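Setting up the kitchen cell, part two

I promised to write more about our simulated kitchen, so I continue. Sibel Polat made the first version in April, and since then I look after it. Most of my work is small. Last week the robot drifted a little each time we reset, and I needed two evenings to find that the floor had two collision layers. I removed one and ran 1,000 resets again. It now starts upright behind the island, between the sofa and the counter. The ovens still show what looks like 00:00, I did not connect the clock yet.
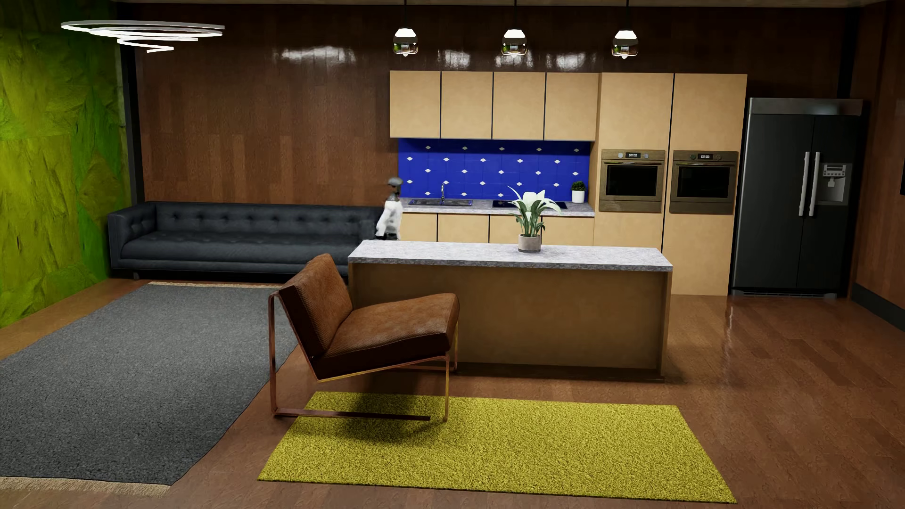
What I check before each run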